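Recabling the wrist cameras

Posted Wednesday, September 23, 2020

I spent most of this week on the two-arm table at Padau, and since Wumpini asked me to write down what I changed, I may as well put it here.

The left wrist camera had been dropping out. It would run fine for 20 minutes, then vanish from the bus and come back only after a restart. I swapped the port first, then the hub, and neither helped. The log showed 21 disconnects in one afternoon, and nearly all of them came when the wrist was rolled past its halfway point. The cable was tied too close to the plug, so every roll pulled on the connector.

I cut the tie off and gave the cable a big loose loop between the camera and the arm. It looks untidy. Ermira wanted a proper cable chain, but the one we had from Krasniqi was too stiff for the wrist and I took it off again after an hour.

With the camera off its bracket I had to redo the calibration. My first try was bad and I hadn't tightened the bracket screws all the way, so I did it over. Second time it came out fine. I also marked both screws with paint pen so I can tell if they back out.

Then I put the tea things back on the table, a steel teapot and two cups with saucers, and scattered the little dark bits around them for the cleanup task.

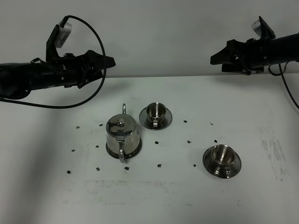 The shiny steel is hard on the cameras, so I locked the exposure on both wrists and wrote the values on the sheet taped to the cabinet. If you change them, change both.

Still on my list: the tabletop needs a real scrub, the marks on it don't come off with a dry cloth. The finger plates want checking for wear. I also owe Montserrat the old hub, which she can have. Spare cables are in drawer 9 now, long ones at the back.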